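Kirui Healthy Aging Survey: Data Card

Version 3, released in February. Replaces version 2, which replaced version 1, which we would like everyone to delete.

What this is

Answers from 1153 adults who took part in the Kirui survey of daily life after retirement. It covers sleep, walking, meals, falls, social contact, and how people get to the doctor. It was put together by the Pekell office for public health students, local health departments, and anyone else who enjoys a codebook. The respondents all live in the three counties served by the Flitier clinics, so please don't write "older Americans" in your title. We've seen the drafts.

Files

responses.csv, one row per person
visits.csv, one row per home visit, so a person can appear more than once
codebook.txt, the meaning of every column, mostly
changes.txt, what we broke and when we fixed it

The two tables join on person_key. The key was scrambled for release and won't match anything from version 2. If your join comes back empty, you are mixing versions. If it comes back with more rows than you started with, you have joined the visits without collapsing them, and you now have a very active group of retirees.

How the answers were collected

The first 700 people filled out a paper form at a clinic. The rest answered by phone, with an interviewer reading from the same form in a voice that was supposed to be neutral. Phone respondents report better diets than paper respondents. You may decide for yourself what that says about vegetables, but include the mode column in your model.

Home visits came later and went only to people who agreed to one. Visitors checked lighting, stairs, rugs, and bathroom grab bars, and timed a short walk down the hallway. Hallways vary. The length is in hall_ft, and dividing by it is your job.

The form has 24 questions. Question 9 asks "Do you get out much?" and was written by a group of people who all knew what they meant by it. The answers range from "yes" to "out of what." We left it in because it is oddly good at predicting question 17, on loneliness.

Known problems

Weight was recorded in pounds at the clinics and in whatever the person said on the phone. Version 3 converts the obvious cases. A few less obvious ones are flagged in wt_check.

The sleep question allowed any number of hours. One respondent sleeps 30 hours a day, and we have chosen to respect that, with a flag.

Missing values are blank. In version 1 they were 99, which did terrible things to the average age.

Refusals and "don't know" are coded separately, as -7 and -8. They are different answers. People who merge them should say so in their methods section, preferably with some shame.

Tuesday clinics are overrepresented because the shuttle ran on Tuesday. Shuttle riders tend to be older and less likely to drive. Weights are supplied in the column wgt, and they help some.

Free-text comments

Up to 600 characters per comment, taken from the last page of the form. Names, streets, and churches were removed by hand. Complaints about the parking lot were kept, as removing them would have emptied the column. Spelling is as written. Please don't correct it and then report on literacy.

Privacy

Ages over 89 are grouped. Towns are reduced to county. You agree not to try to work out who anyone is, even if you are fairly sure it's your aunt.

Getting the files

Requests go through the Ekon data desk. Send a paragraph on what you plan to do. One paragraph is plenty. The desk reads them in the order they arrive and answers most of them before lunch.

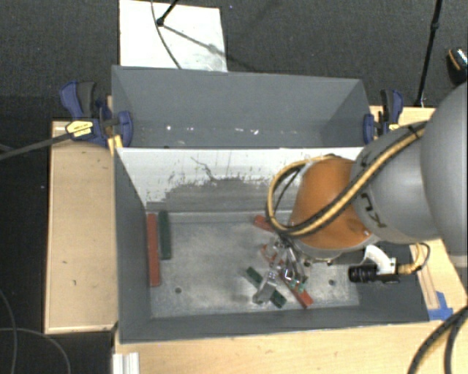 Ekon wrote back after reading a draft of this card to say that the weights should never be used with the home visit table, since they were built for the clinic and phone sample only, and could we please put that somewhere people would see it. We have put it here. It is also in the codebook under wgt, and in changes.txt.

Suggested uses

Teaching cross-tabs. Practicing survey weights on responses.csv. Looking at falls alongside lighting and rugs, with modest expectations. Planning a better version of question 9.

Uses we'd rather not see

Predicting anything about one particular person. Pricing insurance. Ranking the clinics, which differ mainly in who could get to them.

Citation

Cite as: Kirui Healthy Aging Survey, version 3, Pekell. Include the version number. Corrections are welcome at the data desk and will appear in changes.txt with the column name and the old and new values.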